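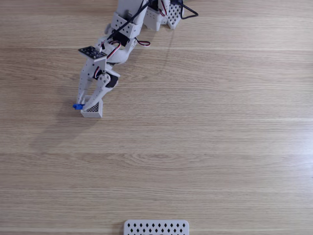
White printed arm over the light timber table

Parish Life board > Pilgrimages and Feast Days
Thread: Night vigil or day coach for the relics visit in March?

wattle_and_incense
Hello all, and apologies in advance for the length of this, I do go on. As most of you will have heard by now, the reliquary is coming to the shrine at Allness in March and our parish is trying to work out whether to go down for the night vigil or take a day coach for the morning Mass and veneration. We had a chat over tea after Mass and came away with more opinions than people, which is normal for us. I went to the last one, years ago, and did the whole night, and it was one of the loveliest things I've ever done – the singing went very quiet in the small hours and you could hear people's beads. But my knees were younger then. The shrine office has told us they'll take bookings for 347 seated places overnight and that everyone else stands or brings a stool. Has anybody here done both, and which would you recommend for a group with a fair few older folk in it?

stoolcarrier
Night vigil, every time. I've been to four of these at Allness and the day queue is a shuffle. You get your moment in front of the reliquary and then a very kind steward moves you along, and you're back in the car park wondering whether you remembered to pray for your sister. At night you can sit, go up, sit again, go out for a cuppa and come back. Bring a proper coat, as the side doors stay open and the wind comes straight up the valley.

Praverbells
I'm going to disagree with stoolcarrier, fondly. We took a group from Praver last time and did the night and I wouldn't do it again with anyone over seventy. It was a beautiful evening until midnight and after that it was a long, cold sit, and two of ours spent the last hours on the coach with the heater going. The toilets are also across the courtyard and down a ramp that wasn't well lit. The morning Mass, on the other hand, was glorious, with the choir in full voice and the bishop preaching for once on something I could follow! I'd take the coach and leave at a civilised hour.

wattle_and_incense
Thank you both, that's very helpful and also leaves me exactly where I started. Praverbells, do you recall what you paid for the coach? We've been quoted $639 by Dasier for the day return and I've no idea if that's good or dreadful.

Praverbells
Ours was with Dasier too and it was a bit less, but that was before fuel went up. Ask them whether the driver's meal is included, ours wasn't and we had a whip-round.

quietpew
May I put in a word of caution about the whole business? I know I'm going to sound like the grump of the board. I've never been comfortable with relics being taken on tour. I understand the theology perfectly well, we honour the saint and the honour goes to God, and my grandmother kept a little third-class relic in her prayer book until she died. But when there are timed tickets and a stall selling candles with the saint's face on them, I find something in me goes home early. I'd sooner our group spent the day at our own altar in front of the Blessed Sacrament.

stoolcarrier
Quietpew, I do see that, and the stall isn't my favourite part either. But people come to those nights who haven't set foot in a church since their confirmation. I sat beside a young fellow last time who'd driven three hours and didn't know when to kneel, and he stayed until the dawn office. I can put up with a good many candles for that.

quietpew
That's a fair answer and I'll think about it. I still don't like the candles.

betancur_hill_mum
Jumping in as someone who lives near the shrine, on the Betancur side. There's a middle way that visitors often miss. The evening Mass on the eve is at 6, veneration opens straight afterwards, and the first couple of hours are part of the vigil but nowhere near as cold or as long. You can have everybody back on the coach by nine. Our parish hall does soup that evening too, pumpkin or pea and ham, and you'd be very welcome. We can seat 110 in the hall, so do ring the parish office if you're bringing a full coach.

Praverbells
Well, that would have saved us a lot of bother last time. Is veneration at that hour in front of the altar or in the side chapel?

betancur_hill_mum
Side chapel until the procession, then it's moved to the front of the sanctuary. If you want to see the procession you'd need to stay till a bit after eight. It's worth it – the children carry lanterns and the little ones take it terribly seriously.

wattle_and_incense
Oh, this is wonderful, the evening sounds just right for us. I rang Dasier and they can do the later return for the same money, driver's meal to be sorted by us. I put it to everyone after Mass this morning, 5th February, and nearly all were in favour, apart from two diehards who want the entire night and will drive themselves. Stoolcarrier, I've told them to look for you.

stoolcarrier
Tell them left side, near the third pillar. I'll have a thermos and a spare blanket.

quietpew
Is it pea and ham every year, or does it vary? Asking for a friend who may have a seat on that coach.

betancur_hill_mum
Both soups every year, and there's bread. Your friend should get in before the procession finishes, as the pea and ham goes first.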